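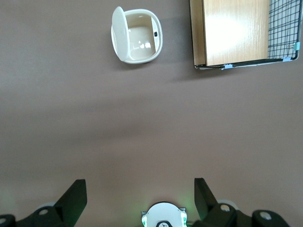 What should we do with small plastic boxes that have hinged lids? Keep the ones that still latch and bring them to the supply room at Skallton by February 10, 2019.

Gerrit Lekota is sorting beads, hooks and picture wire for the July classes and needs 13 more. Please empty them and wipe them out first. Labels can stay on. Wire baskets are also welcome, in any size, and so are wood offcuts up to 3 feet long. Leave everything on the low shelf and put your name on the sheet by the door.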